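Part 3: Setting up your Hivska drip timer

Righto, if you've made it this far your tap fitting is on and not leaking (if it is leaking, go back to Part 2 and have another crack with the thread tape). This is the bit I enjoy, because once it's done you can go away for a long weekend and your tomatoes won't hate you!

You'll need the timer, two AA batteries, the Tolus filter, your roll of 13 mm poly pipe and a cuppa.

1. Turn the tap off. Fully off, please. I've worn a faceful of water more than once doing this.

2. Pop the battery door off the back of the timer and put the batteries in. The screen flashes for a few seconds, then settles on 12:00.

3. Hold CLOCK until the hour blinks, then use the plus button to set it. Mine has no minus button, so if you whizz past your hour you've got to go all the way round again (yes, every time).

4. Press START and pick your watering time. I go for 5:30 in the morning through summer, before the sun gets onto the beds.

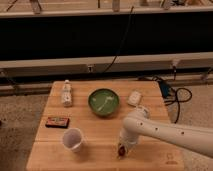 3 min read

5. Press RUN and choose how long it waters. I started at 27 minutes for the veggie patch and haven't fiddled with it much, but I'm on sandy soil. Clay holds on to water a lot longer, so start lower and see how you go.

6. Screw the filter onto the bottom of the timer, arrow pointing down, then the poly pipe onto the filter. Hand tight is plenty.

7. Turn the tap on slowly and press MANUAL. You should hear a clunk, then water. Walk the whole line and check every dripper.

Note: The screen shows 112 if the batteries are getting low. It looks like a fault code and I very nearly sent mine back over it. My neighbour Iraklis Spanos put me straight, bless him.

Caution: Don't leave the timer on the tap if you get hard frosts. Bring it inside, drain it, and take the batteries out. My first one split right down the side in the shed.

Caution: Check your local watering rules before you set the days. Ours changed in October and I had to redo the lot.

If you've got the older Raptis model the buttons are in a different order, but the steps are the same. Swap 3 and 4 around and you'll be right.

Part 4 covers adding a second line for pots.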